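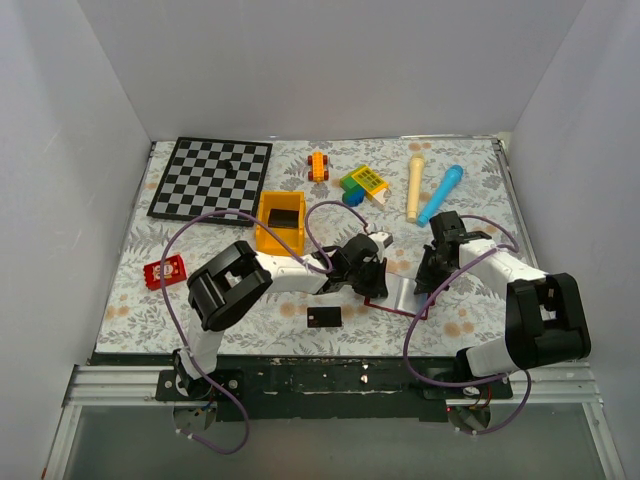
Work surface with leaf-print sheet, chessboard, open bin and toy items.

MINUTES OF THE PLAY STORE WORKING GROUP
Kustalach Toy Library, upstairs meeting room
Friday, 10.00

Present: chair, minute-taker, store lead, loans desk, repairs bench.
Apologies: Ridholm branch.

1. Minutes of the last meeting
Agreed with one correction. Under item 5, "shelf 14" should read "bay 4". No other matters arising.

2. Stock position
The loans desk reported 1,184 items on the register at the end of March. Of these, 107 are marked as incomplete and 41 are overdue by more than one loan period. The overdue list has been sent to Ridholm, where most of the accounts are held.
The store lead asked that "incomplete" be split into two codes, one for items that can still be lent and one for items that cannot. Agreed. Codes to be drafted before the next meeting.

3. Sorting surface
The group considered the layout of the sorting surface. The chessboard lies in the far left corner with the yellow bin next to its near right corner. The toy vehicle, the cluster of mixed pieces and the two microphones are to the right of the board.

3.1 Chessboard. One small black piece is on the board. The repairs bench noted that boards and pieces are registered under one number, and that a board should not go back to the shelf until its pieces have been checked against the card. Board to be held.

3.2 Bin. Contains one dark, flat rectangular item. The loans desk was asked to confirm whether it has a register number. Open bins are to be used for unidentified items only — named stock goes straight to its bay.

3.3 Toy vehicle. Block chassis type, orange-yellow, four dark red wheels. To be entered under Vehicles and not under Construction. The store lead dissented and asked for this to be recorded.

3.4 Mixed pieces. The yellow piece with the green openings, the green block, the dark blue rounded piece and the cream-white piece to be checked against the Demaner set list. If there is no match they go to general spares.

3.5 Microphones. One cream-yellow, one bright blue. Agreed to register them separately, as borrowers often ask for a single one. Category: Music and Pretend Play.

3.6 Small booklet or wallet. Lying open, right of centre. Loans desk to establish what it is and where it belongs.

3.7 Covering. The off-white sheet with the leaf and flower print was discussed. The repairs bench would prefer a plain one, on the grounds that small parts are hard to find against a pattern. No decision. Prices to be obtained.

4. Labels
The Iyer label stock peels from curved plastic. Trial of tie-on tags in bay 4 to continue for one more loan period. Flat items keep the present label.

5. Any other business
The left wall by the sorting surface has faint scuff marks. Not considered urgent — to be added to the general repairs list.

Actions
Store lead: draft the two codes (item 2); price a plain covering (3.7).
Loans desk: identify the bin item and the booklet or wallet (3.2, 3.6).
Repairs bench: check board and mixed pieces (3.1, 3.4).

Meeting closed 11.15.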